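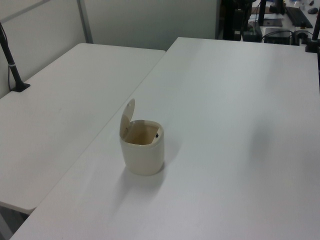 How I Get a Song Ready for Its First Open Mic

I've been writing songs since college and playing them in front of people for a lot less time than that, so take this as one nervous singer's routine! It works for me, and my friend Hazel Alcantara has borrowed most of it for her own sets.

Step 1: Pick the song you can play while distracted

Your favorite might be the newest one. Leave it at home. I go with whatever I can get through while somebody is talking to me in the kitchen (my sister is very good at this).

Step 2: Find your key standing up

I used to practice on the couch and then wonder why the high notes felt so strange at the Nemstead. Stand up, sing the chorus first, and move the capo until the top note feels easy. Then go down one more fret. Nerves will use up the extra room.

Step 3: Trim it

Most open mics around here give you 8 minutes for two songs, and that includes plugging in. I time each song on my phone with the talking included. My song "Itley" had a 23-second intro that I loved, and now it has four bars. It's better, darn it.

Step 4: Run it 5 times without stopping

Mistakes stay in. If you blank on a line, hum it or sing the last one again and keep your hand moving. I mark the rough spots on the lyric sheet afterward and work on those by themselves the next day.

Step 5: Write down your first sentence

Just the one! Mine is usually "Hi, I'm Delphine Villanueva, and this one's about my old street." Once that's out I'm fine.

Step 6: Get there early and sign up in the middle

Going third or fourth gives you time to hear the room and tune in the hallway. Bring a spare set of strings and a pick in each pocket.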